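Kitchen Workshop Tips: Picking Up Soft Fruit Without Leaving Thumbprints

Oct 13, 2018

Anyone who has ever tested a peach for ripeness knows the problem. You squeeze, the peach says nothing, and by evening there is a brown dent where your thumb was. Several people at Vokis have spent since January trying to teach a gripper better manners than the average shopper, and some of what came out of it works fine with ordinary hands.

The method, which they call Briem, is mostly patience. A program closes two fingers on a simulated fruit, gets a score, and tries again with a slightly different angle and squeeze. It did this 800 times per fruit. The score drops for a dropped fruit and drops further for a crushed one, a rule I would like to see posted in the produce aisle.

What came out on top was dull, as good kitchen advice tends to be. Flat pads on opposite sides, and a close that slows down before contact. The winning grips squeezed just enough to stop the slip and then quit.

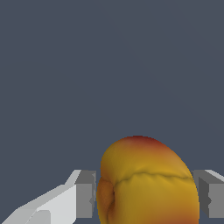
Fandau wrote in to ask whether any of this survives a real peach, given that a simulated one never sat in the bottom of a grocery bag under the canned tomatoes. Fair point. The group tried 8 real ones afterward and bruised two, both of them very ripe. My own record is worse and I have a nervous system.

So, for the home kitchen:

Use the flats of your fingers. Tips dig in.

Take the fruit from two opposite sides and lift straight up. Twisting is for jar lids.

Slow down over the last inch. If you slap your hand around it, the bruise has already started.

Check ripeness by smell first. If you must press, press near the stem, once, and buy the thing.

If you use tongs, get the wide silicone-tipped kind and hold them loosely. My old metal pair, a Hono, leaves two neat grooves in a plum — fine for jam, less so for guests.

Bruised ones go in the pan with sugar and a squeeze of lemon. Cook until they slump.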